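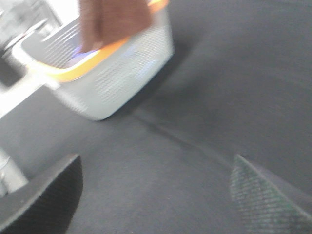 The Baskets of Putenden Road

Every house has one basket that things go into and never come out of. We had more than one, which is why the downstairs of our house in Flernbridge spent most of July being sorted by people who had other things to do. What follows is the gallery, arranged in the order the baskets were dealt with. Captions are mine. Complaints about the captions can go in any basket you like and will be read on the same schedule as everything else in there.

The white one with the orange rim

Our opener, and the best looking of the bunch. White plastic, little slots all over the walls, and an orange rim that catches the light like it's being paid to. The brown item hanging over the edge is in what we call the maybe position: one part in, one part out, open to offers. Half of what I own lives in the maybe position. A thing gets dropped over a rim on the way past, and after that it is furniture.

House rule, proposed by Evangelia and passed over my objections: anything draped over a rim for more than a day counts as put away and may not be complained about.

The hallway basket

Meant for gloves. Held one glove for two winters, then became the place for mail we had decided not to open but felt too guilty to recycle. Melina went through it on a Monday with a letter opener and a look I did not care for. Among the finds was a coupon for 8 percent off gutter cleaning, long expired, from when we still had the old gutters.

It holds gloves again. We bought gloves for it.

The stairs basket

The theory of a stairs basket is that you put things in it at the bottom and carry it up when you go. The practice is that you step over it, with great skill, carrying a coffee. By the end ours held a lamp shade, a bathrobe belt, the good scissors and a library book on getting organized. The fine on the book was more than I'd like to print here, and Polyxeni at the front desk was nicer about it than I deserved.

Retired. The stairs now have only stairs on them, and I have tripped twice out of habit.

The cable basket

Please have a moment of quiet for the cable basket. Iason Bakalis spent an entire evening on it and came out a changed man. He had a system with three piles: works, doesn't work, and what is this. The third pile won by a mile. There were chargers for phones I don't remember buying and one long gray cord with the same plug on both ends, which he held up for a while without speaking.

We kept the third pile. You never know. (Iason has asked me to note that he does know, and voted against.)

The bathroom basket

Small, round, and home to every hotel shampoo we ever brought back from anywhere. We don't use them. We use the big bottle, and we keep the tiny ones for guests, who also use the big bottle. Evangelia poured the lot into one jar and labeled it "Travels." It smells like eight different lobbies and it foams like a fire drill.

The basket moved to the windowsill, where it holds washcloths and gets more sun than I do.

The kitchen basket

Technically for fruit. There were two lemons in it, along with batteries, takeout menus, a tape measure, birthday candles and a key. The key fits nothing. We tried it in every lock in the house, then in the shed, then - Melina's idea - in the neighbors' shed, with permission. It has gone back in with the lemons, because at this point it lives there.

I did write "FRUIT" on a strip of tape and stick it on the front. The tape measure is back already. I put it there myself.

The laundry basket, upstairs

Clean clothes, never folded, removed one item at a time until it's empty and can be filled with clean clothes. I maintain this is a system. I have been told it's a dresser with no drawers. Myrto Christodoulou, visiting for the weekend and helping against her will, folded the whole load in the time it took me to find the other half of one pair of socks. Then she put it all in drawers, and for four days I couldn't find a thing to wear.

The basket for baskets

Yes. At the back of the closet, under the coats, a big wicker basket with smaller baskets inside it, and inside the smallest of those a receipt for another basket. It came to 60 dollars. I remember standing in the store and thinking this would be the one that fixed everything.

We gave away the ones that had never been used and kept the big one, which now holds wrapping paper and a certain amount of regret.

How we sorted, for those who wrote in to ask

Tip the basket out on a dark surface if you have one. Small things show up better and you won't vacuum up an earring. Put back whatever belongs in that room before you start making decisions about the rest. Anything you have to pick up and say "oh, that's where that went" about should go straight to where you looked for it the first time.

Plastic baskets with slots in the sides can be rinsed in the tub and left upside down on a towel. An old toothbrush gets the lint out of the corners. Wicker you can only brush and forgive.

Don't buy a new basket until the last one has been empty overnight. I can report that this is very hard.

Still to come

The garage. Iason has walked through it once and says there are crates in there from the last move with my handwriting on them. One says "MISC," one says "MISC 2," and one says "important misc." I'll add them to the gallery when I'm feeling stronger.

Evangelia would also like the glove compartment included. It isn't a basket, but I've seen what's in there and I take her point.

Comments are open until the end of the month. If you're missing a key, describe it.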